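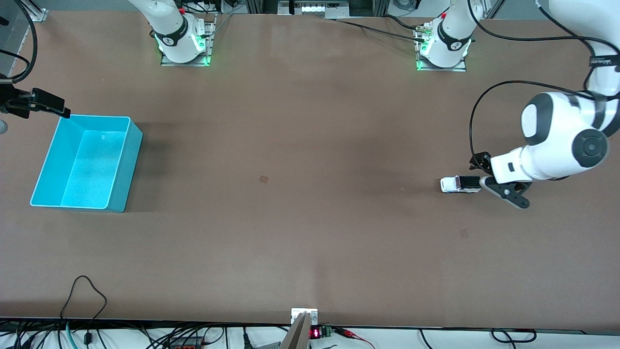
9 September 2019
By Unnur Grímsdóttir

Brerkach is holding off on its next order of robot arms until spring, and will spend the money on grippers and bench parts first.

The returns-sorting firm, which handles toys and small household goods out of its Grenbridge site, had pencilled in 9 new two-arm benches for the coming year. That is now 4. Orders for the other five stay on paper until the first lot has been running a full quarter, managers told staff last week.

Reason given: the arms were never the expensive surprise. Cables, mounting plates, power supplies, spare fingers, the bins. Small stuff, bought in a rush, mostly at list price. The first benches went over budget on parts that hadn't been on the original quote at all.

So a new rule. Every bench gets a single parts list, priced and signed before anyone calls a supplier. Two sets of spare fingers per gripper. Bins all one size, so programs don't have to be redone when a bench gets moved.

The job itself is simple enough to describe. Pick up a toy, put it in a bin. Toy vehicles are the sticking point, the planning team says. They roll, they tip over, and an arm that grabs one cleanly on its wheels can fumble the same truck lying on its side. Brerkach wants to see nearly 200 different items handled on the test bench before it commits to more hardware. Testing is due to run through the end of September.

Tistberg, which is supplying the benches, has agreed to keep the quoted price open for the smaller order and to hold it for the later one if it's signed by spring. Delivery of the first 2 is expected before the holidays, the rest after. Neither side would give a total.

Also on the table, leasing. Tistberg has offered it and Brerkach's finance people are said to like the idea, the floor less so. Leased arms would have to go back to the supplier for repairs, and the floor team wants to swap a bad joint themselves and be back up the same day. A decison on that is not expected before the parts lists are done.

Scheduling software is a seperate line in the budget. Brerkach is trying out a package called Su, which shares out jobs between benches and logs every dropped item. License fees for it would be charged per bench, another argument for starting small.

No change to staffing at Grenbridge this year, the firm said.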